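Launching a kayak at Cunstead Reservoir before the March opening

Asked October 26, 2021

Our paddling club wishes to hold a short training session at Cunstead Reservoir in early March. The posted notice states that the north ramp is closed until spring, but it does not mention the gravel landing near Distier Creek. Is a permit required to launch there, and does wind become a problem on that side? 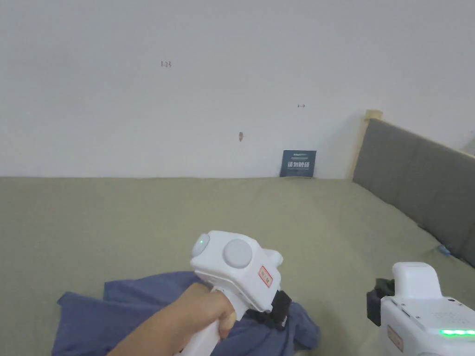
According to one reply, the gravel landing remains open all year and no permit is required for groups of fewer than 20. Larger groups should apply to the Ehlers office in advance. The landing is sheltered from west winds for some 500 yards. Past the point it is exposed, and beginners should remain inside the buoys.

Second answer:
We went last year and it was fine. Parking is limited to 2 trailers. Bring boots.

Third answer:
Please confirm the water level before traveling. When it is low, the landing is mostly mud, and the Gukus ramp is the better choice.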